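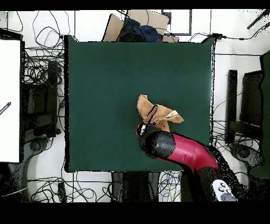 The Dridovdale Textile Reuse Service has updated its guidance on household fabric donations, effective 1 April 2022. The changes respond to questions received from residents over the past year and apply to all drop-off points. Items do not need to be ironed or folded before they are handed in. A tan cloth bunched up on a green work surface, folds going every which way, can be sorted as well as one that comes in a neat square. What matters is that the fabric is clean, fully dry and free of pins.

2/ Accepted items: towels, sheets, pillowcases, table linens, curtains without hooks, and cut fabric longer than 38 inches on one side. Smaller pieces may be placed in the scrap bin at the Erdem Street entrance. Scraps are passed to local schools and quilting groups at no charge.

3/ Items we are unable to accept: pillows, mattress pads, electric blankets, carpet, and anything that has been in contact with paint, motor oil or garden chemicals. Residents with items of this kind should contact the city's bulky waste line.

4/ Last year the service received 3000 bags of household fabric. Of the bags opened at the main site, the most common reason for rejection was damp. One damp towel can spoil a full bag in storage - please allow a full day of drying time after washing, and longer in humid weather.
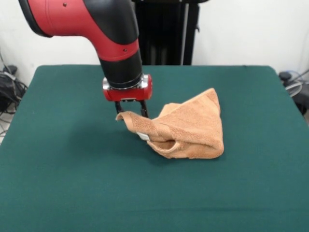

5/ Damp bags will now be refused at the counter. In previous years they were accepted and dried on site, but the drying room is needed for the school uniform exchange, which moves to the main building in July.

6/ Bags should weigh no more than 55 pounds. Heavier bags must be split before arrival. Clear bags are preferred. Please do not use tape to close them; a loose knot is sufficient and allows staff to check the contents without cutting the bag.

7/ A number of residents have asked what becomes of worn towels. Those in good condition go to the household starter program. Thin or stained towels are offered to animal shelters, including the Ema shelter on the north side. The remainder is sent to Drustness, our contractor, for shredding into padding material.

8/ The opening hours of the drop-off points have not changed. The Erdem Street entrance remains step-free, and staff can collect bags from a parked vehicle on request. Please ring the bell to the left of the door and wait.

9/ The revised guidance was prepared by Izzati Ismail, with contributions from Yavuz Erdem on storage and transport. Printed copies are available at the counter and at the public library. Large-print copies may be requested at either location - please allow two working days.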